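Peppers up the hill: a report from the first warm week

It is finally pepper time in Ganent, and I have been waiting to write this one since the snow was up to the gate latch.

If you're new to the newsletter (welcome!), you should know that growing peppers up here is a slightly foolish thing to do. We garden at some 2555 feet, on a slope that faces mostly the wrong way, and the cold air slides down off the ridge at night and settles right on the beds. For years I was told to stick to cabbage and rutabaga. I like cabbage fine. But three summers ago a neighbor's boy handed me a sweet pepper over the fence, still warm from the sun, grown against the south wall of their garage, and I ate it like an apple standing there in my boots. I ordered seed that same night.

So, where things stand. As of 8th May I have my seedlings out on the porch during the day and back in the mudroom by supper. They're stocky this year, with dark leaves and stems as thick as a pencil, and I'm giving all the credit to the fan. Last year I grew them in still air under the lights and they came up tall and floppy and fell over the first time they met a breeze. This year I set an old desk fan on low at the end of the shelf and let it run through the afternoons. What a difference! If you only change one thing about how you start peppers, get some air moving over them.

The variety is Tirkau again. I know, I know, I go on about it. It's a small blocky bell, thick-walled for its size, and it colors up early, weeks before the big grocery-store types would even think about it. The plants stay low and don't mind a cool June. Pririco still carries it (number 3032 in the spring list, tucked in with the paprikas for some reason, so you have to go looking). I've also been saving my own seed from it, which is easy as long as you keep it away from any hot peppers. I did not do this in my second year. Some of you came to supper that fall and remember.

Gregor Hepburn wrote in after the last issue to ask whether it's worth bothering with black plastic over the beds. Yes, Gregor, very much so, and do it earlier than feels sensible. I laid mine down in April with the edges buried a good hand deep, and when I pushed the soil thermometer in under it last week I let out a whoop that scared the cat off the wall. Bare ground one bed over was still cold enough to sulk in. Peppers don't care nearly as much about a sunny afternoon as they do about having warm feet at night, and the plastic gives them that. When it really heats up in July I throw straw over the top so the roots don't cook.

Gregor also asked about pinching off the first flowers. I've gone back and forth. The books say pinch, so the plant puts its strength into leaves. But our season is so short that I hate to throw away a single week, and what I do now is a compromise: pinch anything that opens before the plants go in the ground, then leave them alone. Last summer I had fruit on the kitchen windowsill by the first week of August doing it this way. That's early for us. That's practically showing off.

A few words on planting out, as several of you are itching to get started. Wait! I'd hold off until the nights have stayed mild for a good long stretch, and even then keep an old sheet handy. A pepper that gets chilled doesn't always die, but it sits there with its leaves cupped for weeks, looking offended, and a plant set out later will often pass it. I lost nearly a whole row to impatience once and have been a much calmer person since (about peppers).

I dig in compost a couple of weeks ahead and go easy on anything richer. Too much manure and you get a gorgeous leafy bush with one pepper hiding in the middle of it. Water deeply, then leave it. I put a short stake beside each plant on the day it goes in, when there's no root to stab, and tie them loosely with strips of old T-shirt once the fruit starts to pull.

And then there's the eating, which is the whole point. The seed swap at Vishwakarma Hall back in November had a long table of food at one end, and somebody brought a dish of small peppers stuffed with rice, raisins and a lot of dill that I have been trying to copy ever since. If it was yours, please write to me. My version is close but there's a sourness in the original that I can't get. I've tried lemon, I've tried sumac, I've tried a spoonful of pickle juice. The pickle juice was the nearest. My sister thinks it was dried plum, and she's usually right about food, so that's next.

What I can tell you for sure is to cook them low and slow with the lid on. Stand the peppers up snug against each other so they hold one another in place, pour in enough broth to come a third of the way up, and go find something to do in the garden for an hour. Small peppers are so much better for this than big ones — every mouthful has some pepper and some filling, and they look very handsome coming to the table. They're even better cold the next morning. I eat them over the sink.

For anyone who ends up with more than they can eat (may we all have that problem), they freeze beautifully. Cut them in strips, spread them on a tray until they're hard, then bag them. They go soft when they thaw, so don't plan on a salad, but in January, thrown into a pan of onions, they smell exactly like the end of summer. I used up my last bag in March and felt quite sad about it. 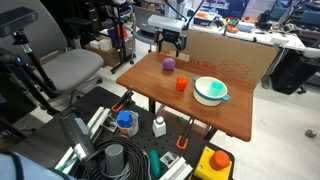
I'll have spare seedlings again this year, all Tirkau, all raised in front of that fan. They'll be on the bench by my gate once the nights settle, and you're welcome to take a couple. Bring back the pots if you remember. If you'd like me to hold some for you, send a note and say how many, and tell me what your spot is like too, because a pepper against a brick wall and a pepper out in the open want to be treated quite differently and I'm happy to talk it through for as long as you can stand it.

Next time, tomatoes, and an update on the dried plum.

Recent items
Starting onions from seed when the house is cold
Straw or leaves? A mulch argument, continued
What came home from the seed swap
Rhubarb, forced and otherwise
A cold frame from old windows
Readers write: the best bean for a short summer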